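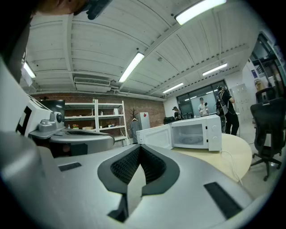

Jeretti opens its shared kitchen corner in Ditville, and the kettle is (nearly) on

Ditville, November 6, 2019

Well, we've done it! After months of measuring, phoning and changing our minds, Jeretti is opening a kitchen corner inside its workshop at 14 Kendstead Lane, and I'd love you to come and have a look. I'm Citlali Zepeda, I run the place day to day, and I've written this announcement myself, so please forgive the brackets.

For anyone who hasn't met us, Jeretti is a shared workshop where people rent a desk by the month. We have 68 members at the moment, and when I sent a survey round in March asking what they wanted most, I was expecting faster broadband or longer hours. What I got was page after page about lunch. People were eating cold pasta at their desks, or walking all the way to the Cárdenas bakery and back in the rain (lovely bakery, long walk). So the kitchen went to the top of the list and the new signage went to the bottom, where it still is.

We kept the brick wall bare. There was a long debate over painting it white to match the others, and I'm so glad the brick side won, it makes the whole end of the room feel warmer. The tall white shelves went up against it and the fridge went in further along, close enough to the table that you can get your milk and your soup in one trip.

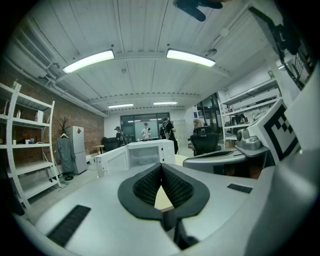
The brick wall at Jeretti's Ditville workshop, with the white shelving, the coat rack and the fridge.

You'll notice the shelves are still pretty bare, and that's how I'd like them for now. Members can bring in a mug, a jar of coffee, whatever they'd miss, and put a name on it. Coats go on the rack by the fridge, please, and keep them off the chair backs (I'm as guilty as anyone). Anything left in the fridge at the end of the month goes in the bin, and yes, that includes my hummus.

The whole job cost us £685, with £499 of that going on the fridge, the shelving and the table. I'm rather proud of that figure. We did the putting together ourselves over a couple of evenings, and I can now build a shelving unit without looking at the leaflet. 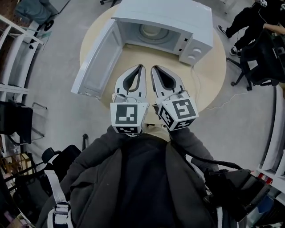

Lunch is what I really want to talk about, and especially hot lunch. I went for a round table on purpose, having spent years in offices with a long counter where everyone stands in a row and stares at the tiles. The microwave is the plain sort, with two dials one above the other, and I picked it after using one at my sister's that beeped at me for opening the door. Turn one, turn the other, soup! The lead still runs across the table and over the side, so I want to get that tucked away along the back before too many bowls start moving about. A second table is on my wish list for spring, if the budget stretches.

Use of the kitchen is included in the monthly desk fee and there's nothing extra to sign. Visitors are welcome too, as long as they come in with a member or ring ahead so I can show them round. If you write about local workspaces and want a chat, or you're just curious, call in at Kendstead Lane and ask for me by name. I'll make the tea.

Press contact: Citlali Zepeda, Jeretti, 14 Kendstead Lane, Ditville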